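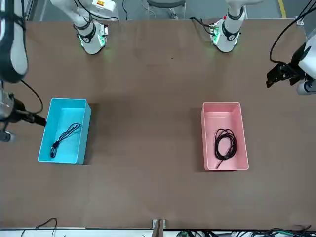

Leitura: 3 min

4 de julho, por Kunine

A dentista olhou para os meus molares e perguntou-me se eu mastigava gravilha. Respondi que não, que era só o emprego. Não se riu. Saí de lá com um orçamento para uma goteira de noite e a informação de que ando a ranger os dentes com uma dedicação que nunca mostrei em mais nada.

A goteira é feita na Radonjić, um laboratório que trabalha para meia Surkport. Tiram-nos um molde com uma pasta que sabe a hortelã com remorsos e depois espera-se. Disseram-me 4 dias úteis. Foram 15, e nem todos me pareceram úteis.
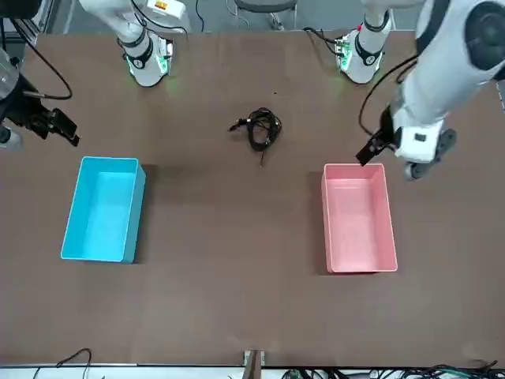 Entretanto fiz o que qualquer pessoa sensata faria e comprei na farmácia uma daquelas que se fervem em casa e se mordem. Fervi, mordi, queimei a gengiva. O resultado encaixava na minha boca como um sofá encaixa num elevador. Usei-a três noites e numa delas fui dar com ela dentro da fronha.

A verdadeira é outra conversa. Transparente, dura, justa ao ponto de fazer um estalido quando entra - som que, segundo quem dorme ao meu lado, tem tudo para acabar com um casamento. Na primeira semana acordei sempre com a boca cheia de saliva e a fala de quem saiu de uma anestesia. Na segunda já conseguia dizer "bom dia" com quase todas as consoantes. 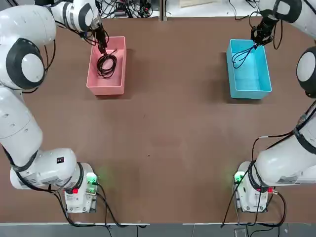 Cabo preto enrolado na caixa cor-de-rosa.

Da limpeza ninguém me tinha avisado que era um passatempo. Água fria, escova macia, nada de pasta de dentes, que risca. Uma vez por semana vai a banhos com uma pastilha efervescente. Comprei as pastilhas e passei a ter, na prateleira da casa de banho, o mesmo copo que a minha avó tinha. Cheguei lá uns trinta anos antes do previsto.
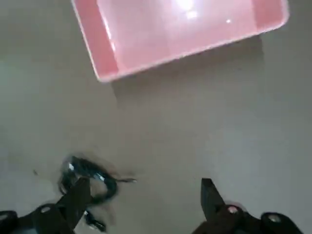
Tabuleiro cor-de-rosa, vazio.

Quanto às dores de cabeça ao acordar, estão melhores. O maxilar ainda estala à esquerda quando como maçã, e a dentista quer voltar a vê-lo em outubro. Até lá tenho exercícios: língua no céu da boca, abrir devagar, fechar devagar, de preferência sem ser no autocarro. Já experimentei no autocarro e a senhora da frente mudou de lugar.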